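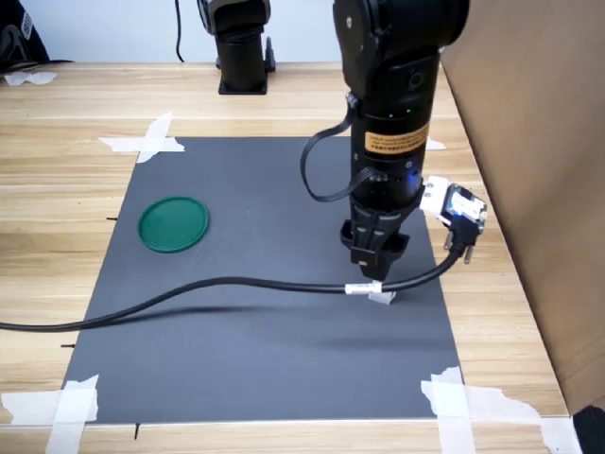
CHAPTER 6
Setting Up and Looking After a Bench-Mounted Arm

After studying this chapter, you should be able to:
identify the parts of a small tabletop cell that need regular attention;
route and secure the cable of an end tool;
fix the position of a work mat and restore it after it has been moved;
carry out the daily and monthly checks and record them correctly.

6.1 Introduction

Chapter 5 dealt with the arm as a mechanism. The present chapter turns to the cell in which the arm works: the table, the mat, the tool, the cables, and the small objects that are handled. In a light cell of this kind, most lost time does not come from the joints or the drives. It comes from a connector that has worked loose, a mat that has shifted, or a cable that has been caught by the fingers.

The chapter follows one cell through its working life at the Zescombe training center, where it was installed by Hedvika Bednárik and Ákos Vincze. The center's maintenance log for the cell contains 685 entries. Short extracts from it appear in the exercises at the end of the chapter.

6.2 The Cable of the End Tool

The gripper in the Zescombe cell is connected at the wrist by a D-sub style plug. The plug is held by metal thumbscrews, and from it a thick black cable runs down and to the left, low across the mat. A white tag is wrapped around the cable. Tags should be kept readable and replaced when worn. A technician who must trace a fault at the far end of a cable should not have to guess which one is in hand.

Thumbscrews are to be tightened by hand only. Pliers will damage the threads and may crack the shell of the plug. Before the plug is removed, the arm must be stopped and power to the tool switched off.

A cable that lies across the work area is acceptable during setup, when the arm is moved slowly and under supervision. It is a poor arrangement for long runs. A low cable can rest against a part, push it out of place, or pass between the fingers as they close -- and the fault that follows is often blamed on the program. Where the cable can be lifted clear, it should be tied back along the arm, with enough slack for the wrist to turn through its full range. The slack must be tested at both ends of that range before the ties are pulled tight.

6.3 The Work Mat

Positions taught to the arm are only as good as the surface on which they were taught. The dark gray mat in this cell is held at its corners with white masking tape, and short black lines have been drawn on the table beside it. Tape is cheap and leaves little behind, but it creeps. Marks on the table allow a mat to be put back where it was.

Branislav Ďurica recommends that the marks be renewed whenever the tape is changed, with the old marks wiped off first. Two sets of marks on one table are worse than none.

6.4 Indicator Lights

The lights on the arm body, at the wrist, and at the connector should be noted at the start of each shift. Their meaning differs between makers and must be taken from the manual supplied with the unit. Color alone is never proof that an arm is safe to touch. The stop procedure in Section 6.6 applies whatever the lights show.

6.5 Daily Check

With the arm stopped:
1. Inspect the cable along its full length for cuts, flattening, or sharp bends.
2. Confirm that both thumbscrews are finger-tight.
3. Wipe the fingers and look for worn or chipped edges.
4. Press down the tape at each corner and compare the mat with its marks.
5. Check that the warning label is clean and firmly attached.
6. Enter the result in the log, with initials, even when no fault is found.

The monthly check, described in Section 6.7, adds the mounting bolts and the base.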